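Ovum Forum > Grippers and end effectors > Cup transfer from conveyor: two-finger or multi-finger hand?

Two-finger or multi-finger hand for cups on a glossy belt

Posted by Teófilo Taipe, Fri 29 November
Tags: end effector, head camera, belt, transparent or shiny surfaces

I am comparing two end effectors for a small transfer task. A plastic cup stands upright on a conveyor and has to end up in a tray on the table in front of it. The arm and controller stay the same for both. Option one is a Kindard parallel gripper with flat rubber pads. Option two is a Nina multi-finger hand, which we already have mounted.

With the belt stopped, both work. I ran 300 trials split evenly between the two, and the failure rates are too close to separate. With the belt running, the hand does worse, and I can't tell if the hand is at fault or the position estimate. Detection runs on a color camera at head height. Auto exposure is on, fixed focus, and the pose goes to the controller once, before the approach starts.

Typical failure: the fingers close 10 mm or so downstream of the cup center and tip it over. The parallel gripper has the same offset in the log but seems to forgive it.

What should I change first, and is there a fair way to compare the two when the camera may be the weak part?

3 replies, sorted by votes

Shengli Fang

Separate the two problems before you buy or swap anything. Right now your result is gripper error plus vision error plus timing error, and you are charging all of it to the gripper.

Your offset is downstream and repeatable, so I would look at timing first. You send the pose once. By the time the hand closes, the belt has moved. If the controller has a belt tracking option, feed it the encoder signal and let it shift the target. If it doesn't, measure the delay from exposure to finger contact and add belt speed times delay to the target. Do this separately for each end effector. A hand with several joints normally takes longer to close than a parallel gripper, and if you use one delay value for both, the hand will always look worse.

Then the camera. We have a similar cell at Radadthorpe, with a green belt, and the belt surface gave us more trouble than the cup did.

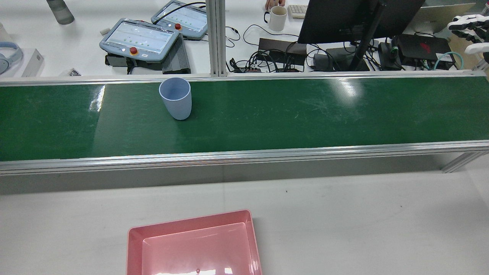
Steps, in the order I would do them

1. Lock exposure and white balance. The reflections off the belt are bright enough to drag auto exposure down, and the edges of a pale cup get softer as the cup gets close to one. Set exposure so the rim is sharp and let the glare clip.

2. Mask the glare or move it. A polarizing filter on the lens helped us with the overhead lights, at the cost of some gain. If the head moves, the glare moves with it, so a fixed mask is only good for a fixed head position.

3. Fit the rim instead of the whole outline. A tapered cup seen from an angle gives an outline center that is not the center at grip height. The open rim gives you an ellipse. Project it down to your grip height using the known cup size.

4. Check the near and far sides of the belt separately. A cup by the far rail leaves little room for a thumb or finger on that side. We had to turn the wrist so that the fingers closed along the direction of travel. The parallel gripper has the same restriction, but its fingers are thinner.

5. Repeat the comparison with deliberate offsets. Stop the belt, place the cup at a known position, and command the grip 0, 5, 10 and 15 mm off center. Plot success against offset for each end effector. That curve is the comparison you asked for, and the camera is not in it.

For us the parallel gripper had the wider curve across the fingers and the hand had the wider curve along them. Yours will depend on pad width and closing force.

Abimbola Anozie

Agree with step 5. One addition: log motor current on the hand during closing. If one finger touches well before the others, the cup gets pushed, and it will look like a vision offset in your data. On our unit, 174 of the logged failures had the thumb arriving early. Slowing the thumb fixed most of them. It is a setting in the grasp profile, no code needed.

Also check that the fingertip force is sane for a thin cup. Ours shipped with a default meant for something much stiffer.

Lucero Echeverri

just use suction

Comment from Teófilo Taipe

Suction is out, the cup is open at the top and the side wall is curved. I measured the delay as Shengli Fang suggested. 210 ms for the gripper, 380 ms for the hand, and I had been using the gripper value for both. Rerunning with separate values and locked exposure. The offset sweep is next, then the current log.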